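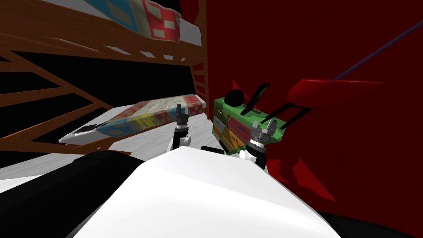 A computer-rendered robot with a green box-shaped item between its two grippers.

Bronport opens pre-orders for collected Clisano

09/10/2026 - Small press Bronport has opened pre-orders for the first collected edition of Clisano, the webcomic that Florence Paquette has been drawing in weekly installments on her own site. The book gathers the first 14 chapters and adds 18 new pages, among them a short story set before chapter one.

Paquette has redrawn most of the opening chapter for print. The early pages were made for a phone screen, in one long column, and did not break well across a spread. She also relettered the whole book by hand.

"I kept the jokes I still like and fixed the hands," Paquette said. "Chapter 3 is the one I changed the most. Readers who know it will see a different ending to the ferry scene."

The cover is new too. Paquette painted two versions and Bronport is using both: the harbor at night for the regular edition, and the market stairs for the copies sold through the publisher's own store. Colors inside are by Dissanayake, the studio that has worked on the strip from chapter 6 on. The first five chapters stay in black and white, as they ran online.

Pre-orders placed through the Bronport store come with a signed bookplate and up to 30 percent off the shipping cost, depending on the country. Comic shops can order through their usual distributor. Books are due to go out in May.

The online version of Clisano stays free to read. Chapter 15 is running now, and Paquette plans a short break after it to work on Cetutel, a shorter science fiction comic she is writing and drawing alone. A few sketches from it are already up in the gallery section of her site - no release date has been set.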